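Istine folding step stool, two months in

I bought the Istine step stool in April after one too many evenings standing on a kitchen chair to reach the good casserole dish. My sister-in-law Halina Makowska has the older model and swears by it, so I didn't shop around much. It cost me 259 from the Pravmont store, delivery included, which made me gulp a little for something with 2 steps (my last one was a freebie from my aunt and it wobbled like jelly).

First impressions were great! It came fully put together, it opens with one hand, and the treads are nice and deep — I have big feet and my heels don't hang off the back. It's rated for 400 pounds, and it feels like it. I painted the whole hallway ceiling off this thing and never once grabbed for the wall.
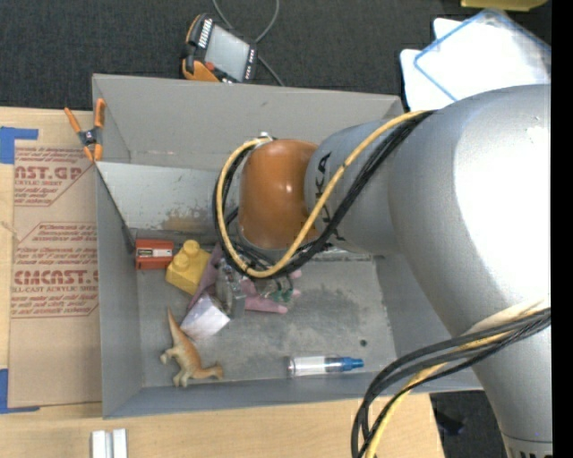 Does it fit in a narrow gap beside the fridge? Mine slides in folded with room to spare, but you do have to lift it over the lip of the baseboard.

Now the gripes. The latch is stiff, and I mean really stiff. I pinched my thumb twice in the first week and ended up rubbing a bit of candle wax on it, and that helped a lot. The rubber feet also left gray smudges on our pale kitchen floor. They wipe off with dish soap, but I'd rather not be wiping. And it's heavier than it looks, so if you're carrying it up and down stairs all day you may want the Girkavbridge one my neighbor Tomoyo has, which is lighter but has skinny little steps.

Would I buy it again? Yep, though I'd wait for a sale. Four stars from me, and the casserole dish is back in regular use.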